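Speaker notes – "Do we believe the recycled label?"
Donby, 2023-03-24

Slide 1
Thank Lorna Dow for the invite. Say up front that I buy plastic parts for a living and have no green credentials to defend. 30 minutes, questions at the end. If Kyrylo starts early, let him.

Slide 2
"Made with recycled plastic." Made with how much? Ask the room to guess. The Haldane brochure says 76 percent and never says 76 percent of what. Weight of the part? Weight of the resin before filler? I wrote to them in January and got the brochure back.

Slide 3
Factory scrap versus stuff people threw out. Sweeping up your own trimmings and melting them again is good housekeeping. Molders did it long before there was a logo for it. I don't see why it earns a leaf on the box.

Slide 4 – let these sit a moment, then ask who could tell recycled from new by looking
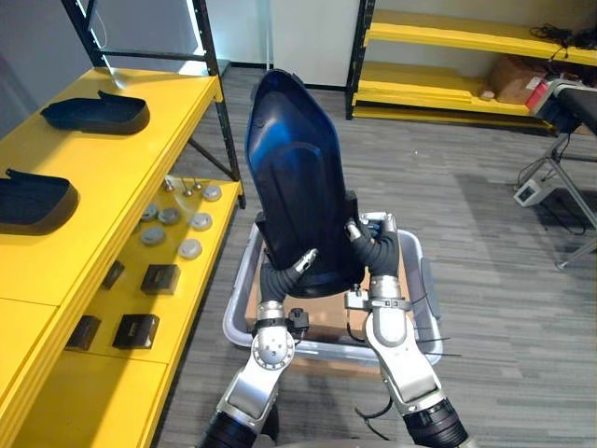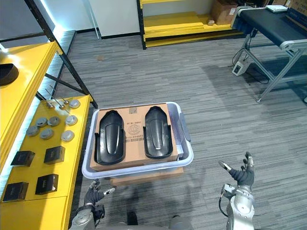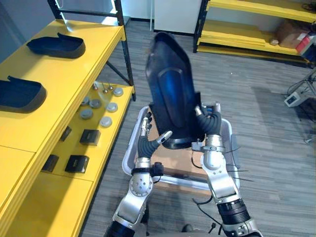 Molded plastic parts: large dark blue shell (first and last), black pair on a cardboard box (middle).

Slide 5
Color. Suppliers tell me dark parts hide mixed feedstock. Maybe so. It also means a dark part proves nothing either way, so stop treating black as a sign of virtue. Innes Munro disagrees – be fair to him, he has run more presses than I have.

Slide 6
The Nindcombe paperwork. 2382 pages of certificates, and I found four that named a batch. The rest certify that somebody has a certificate. Pause here.

Slide 7
What I ask for now: batch number, source of the scrap, who weighed it. Cameron Jardine at Sturuvthorpe answered all of it in one email, so it can be done. Doesn't mean I believe every line.

Slide 8
Skip if over time. Tax question, Ruairi Dalgleish knows it better.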